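**Girmont Supper Club — Planning Meeting**
May 9, 2024, in the upstairs room at Halora

**Minutes from last time**
Approved as sent, with one fix: the March dinner made 254 dollars after costs, and the earlier notes had left out the bread bill.

**1. The open sandwich evening**
This took up most of the meeting, and happily so! Everyone who came had tried at least one recipe at home, and the general feeling is that this could be our best menu yet. We agreed on 6 kinds of open sandwich, with one slice per plate so people can take what they like and come back for more. The bread will come from Nwosu again. Their light loaf held up beautifully under soft toppings in March, and the crust was a big hit (several of us went home with the ends).

There was a long and very cheerful talk about color. The white tables upstairs are plain, and we'd like the food to do the decorating. Bright toppings won easily. The egg and dill idea got a lot of love too, though it needs something sharp on top, maybe pickled onion. The beet spread is staying in even though it stains.

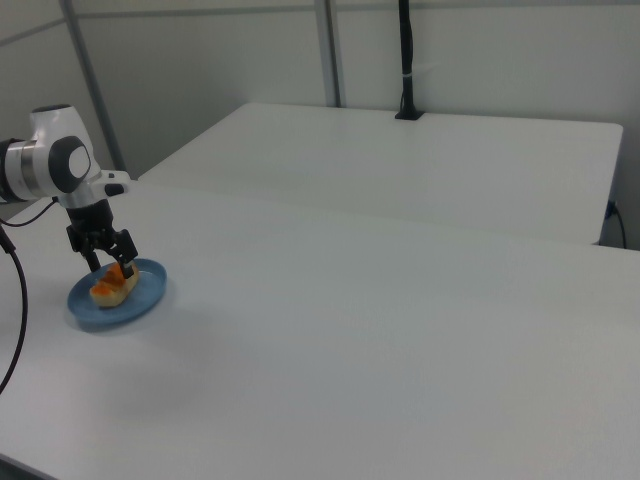 On plates, we settled on the blue ones with the raised rim. The white ones are fine for soup but they vanish on those tables, and the rim on the blue keeps crumbs and stray bits of topping where they belong. We have plenty for the first round. Anyone with matching plates at home is asked to bring them, labeled on the back with tape.

Agreed:
- Slice the bread the same afternoon, never the night before.
- Lay each slice flat and put the topping on last, right up to the crust.
- Keep fish on its own tray with its own knife.
- Cards for every topping, with allergens in large print.

Still open: whether to toast. Those in favor love the crunch, those against worry about 4 people sharing one oven. We'll try both ways at the tasting.

**2. Budget**
We have 3000 dollars for the whole season, and the sandwich evening should be one of the cheaper nights. Bralleo has quoted for butter, soft cheese, and greens, and the quote was accepted. Fish to be priced separately.

**3. Kitchen at Halora**
The big fridge is working again — wonderful news. The second sink still drains slowly. Please scrape plates into the bin before rinsing. Tea towels go home with whoever closes up and come back clean.

**4. Other business**
A request came in for a dessert version with sweet bread and stewed fruit. Lots of excitement about this one, so it goes on the tasting list. The idea of a printed recipe sheet was also raised and will be picked up next time.

**To do before the tasting**
- Order bread from Nwosu
- Get fish prices
- Draft the topping cards
- Check the blue plates for chips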